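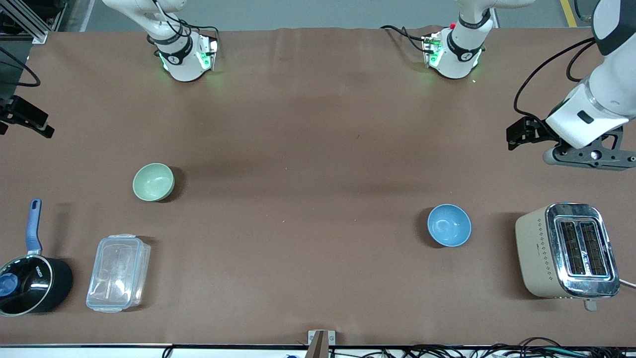 A long work table covered in brown paper-like material.

The town library in Rondunberg used to close at 8 in the evening. In October it went to 5, and the reason given was that few people came in after supper. I think the decision was wrong, and I think the way it was made was worse.

Start with who uses a library after five. People with day jobs do. So do high school students whose homes are loud, and parents who can only get out once the other parent is back. These people don't show up in large numbers on any given night. They come when they need to, and they need the doors to be open when that happens. A door count taken over 2 weeks in late summer, when school is out and half the town is at the lake, says very little about them.

The town says the cut saves money. It does save some. The building is still heated overnight, the lights in the parking lot still run, and the subscription to the Matavard catalog costs the same whether the place is open nine hours or twelve. What we save is the evening pay for 2 clerks. I don't want to wave that away, but it's a small line in the budget, and the town spent more than that repainting the Pawlak Street bridge a color very similar to the old one.

The usual answer is that everything is online now. Some of it is. I renew my books from my kitchen and I like being able to. But a phone is a poor place to fill out a tax form or write a job application, and plenty of households have a phone and nothing else. The library has desks and a printer that works. It's warm, and you can sit there without buying anything. Name another place in town where that's true after five.

People point to Brirunitz, which cut its evening hours first and got few complaints. I've heard that used as proof it did no harm. People who lose a service in the evening are often the same ones who can't get to a council meeting at 4 in the afternoon. A lack of complaints tells you who had time to complain.

I would accept a compromise. Keep the short hours most of the week and stay open late on two nights, the same two every week, so people can plan. Open an hour later on those mornings to cover part of the cost. Mornings are slow too, as far as I can tell, and no one has suggested cutting those.

The ordinance that sets the hours is number 3029. It can be amended at any regular meeting. If you used the library in the evening, write to the council and tell them what you used it for. A short letter is fine, and it can be dropped off at town hall or mailed.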